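Kudo Two-Arm Benchtop Cell
Enclosed workcell for labs that have outgrown the folding table

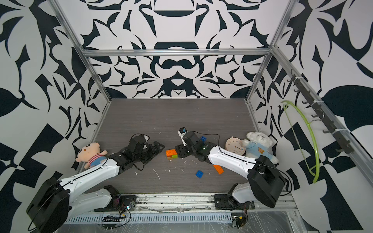 Kudo cell with both arms over the work surface, toy brick task. Plush toys and alarm clock not included.

The Kudo is a box with two arms in it. You could build one yourself, and plenty of our customers have, usually the year before they call us. The price covers the aluminum frame, the tabletop, the front rail and a matched pair of arms with grippers. Wall panels are priced separately. The loud black-and-white ones are popular with people who don't have to sit facing them.

What to budget for
Lead time is 5 weeks, longer in December. Table height is 930 mm, so measure your stools before you order. Power is 24 V, and the supply goes under the bench, where your feet were planning to be.

Set aside money for spare fingers. Chie Kubo in our service shop suggests 4 sets for the first year and declines to say how she arrived at that. Cables are the other thing. Everyone budgets for arms, and then the purchase order for cable clips has to go through three signatures.

Objects are your problem. Toy bricks are cheap, they stack, and finance will query them anyway. List them as "test articles."

Options
Dornier panel set, patterned, left, right and back
Dornier panel set, plain gray, for the easily distracted
Julten wrist camera, one per arm
Plultico cover for the front-rail electronics, recommended if anyone near the bench drinks coffee

Quotes
Write to Tsutomu Sugiyama in sales with your bench dimensions and your real budget. He will also accept the other budget, but the conversation takes longer. Floor-standing base available on request.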